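Furnlow Publishes Guidelines for Reporting Simulated Robot Trials

Furnlow, the robotics testing group, has put out a set of good-practice rules for labs and companies that publish results from simulated robot arms. The guidelines run to 84 pages and take effect in December.

The rules cover tabletop handling work, where an arm picks up, moves or sorts small items. They ask each lab to state how a trial starts, what counts as a finished task and who or what decided that it was finished. Labs that sign up agree to keep a record of every trial they run, including the ones that fail.

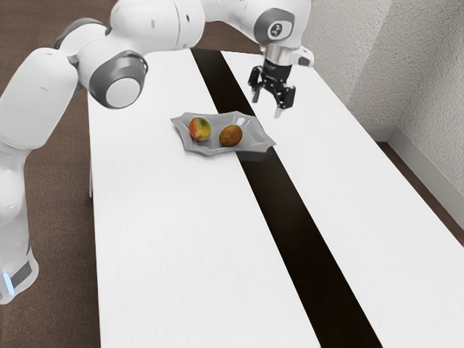 Start positions take up the longest chapter. Under the new wording, a trial must begin with the arm clear of all items and the fingers open, and the items must be listed by name along with whatever they are resting on. A mango and a kiwi on a gray tray, with the open gripper held off to one side, would be logged as two items and one support. If the support sits across a line or a change of color in the tabletop, as the tray does over the dark stripe, the log has to say so. Reviewers found that many published trials left this out, and that other labs could not set up the same test.

"We kept getting reports that said 'fruit on a table' and nothing else," said Hanneke Stevens, who edited the guidelines. "You can't repeat that. You can't even tell if two runs from the same lab used the same layout."

Stevens and her team read through 1,465 trial records sent in by member labs over the past year. More than 60 percent did not give the starting position of the arm. The guidelines do not name the labs involved.

A second chapter deals with camera views. Any camera used for scoring must stay in place for the whole trial – moving it partway through means the trial has to be thrown out and run again. Still pictures printed in a report must be marked as simulated, and labs may not mix them with photographs of real equipment under one heading.

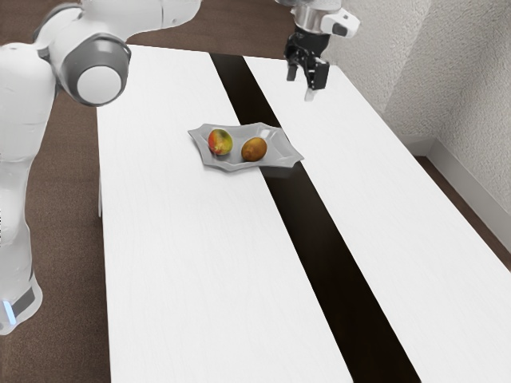 A simulated arm with its gripper open above a tabletop. The new rules require the position of the plate and both pieces of fruit to be logged.

Two software makers, Nakon and Andrade, said they would add the new log fields to their simulation packages. Nakon expects to have them ready before the rules take effect. Andrade gave no date.

Floltamine, which sells automated packing lines to food companies, said it would ask its suppliers to follow the guidelines but would not make them a condition of purchase for now. The company had pushed for a shorter log during the comment period – its own draft form fit on a single page.

The guidelines are voluntary. Labs that follow them can say so in their reports, but Furnlow will not inspect labs or issue certificates. Rules for trials on physical arms are being drafted separately, and Stevens said they would need a longer section on safety stops and on people working nearby.

Comments on the camera chapter are still open. The full text is free to download from Furnlow's website.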